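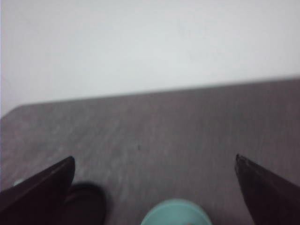

Gondolia, scene 2 projection test, October, late shift. The mural flat in scene 2 still shows a bright stripe at the left when the boat comes around the bend. Satish and I masked the projector down and the stripe stayed, so the lens is cleared. The paint is the next suspect. The flat was rolled in a satin finish and it picks up spill from the exit sign side. What the projector wants behind it is a pale, plain wall like the one past the gray tabletop, smooth all the way across with no fixtures or outlets. The flat has a conduit box and two screw plates in the throw, and both plates are visible to riders from the front bench.

Repainted the lower half in flat white. Left the upper half in satin for comparison. With the house lights off the boundary between the two is obvious from the load side and hard to see from the unload side. Houshang wants the whole flat redone before anyone rides it again. Agreed.

Boat dispatch. Ran 8 boats empty, 15 second spacing, pump at normal. Boat 2 lags in the long straight and gets caught by the one behind it before the drop in water level. Guide wheels were changed last season on all boats except 2, per the Prajapati work sheet. Elsie is pulling the old wheels and will measure them against the new set. Do not adjust the spacing in the controller until she has numbers.

Controller log has a second problem. Timestamps on the block 3 sensor jump back by one scan when block 4 clears. Does not affect the stop logic, tested by hand with the paddle at both blocks. It does make the log useless for working out where boat 2 loses time. Po-yen thinks it is a buffer setting in the Sunov input card. He will swap the card with the spare and rerun.
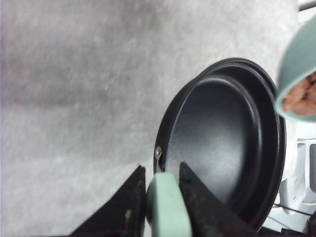

Black frying pan on or just above a light gray, felt-like surface.

Audio. The lagoon loop is 600 seconds and the scene trigger restarts it from zero every time, so riders only ever hear the opening. Aarti has split the loop into shorter cues and the trigger now steps to the next one. Works on the bench. On the ride, cue changes are audible as a click in the left cluster only. Checked the cable, checked the amp channel, swapped left for right. Click stays with the left cluster. Speaker or crossover, to be opened up.

Open items
- Finish the scene 2 flat in flat white, move the conduit box above the throw
- Guide wheels, boat 2 (Elsie)
- Input card swap and rerun with log (Po-yen)
- Left cluster, lagoon (Aarti)
- Order a second can of flat white, same batch if the store has it

Pump off at 11:40 p.m. Water level left at run height for the morning leak check.

Workshop > Notebooks > Zovcombe Park > Gondolia

Filed under: Dark rides, Ride systems, Refurbishment

Recent entries
Gondolia: load platform gate timing
Gondolia: scene 5 fog, second attempt
Carousel: center bearing noise
Haunted mill: replacing the trap door solenoids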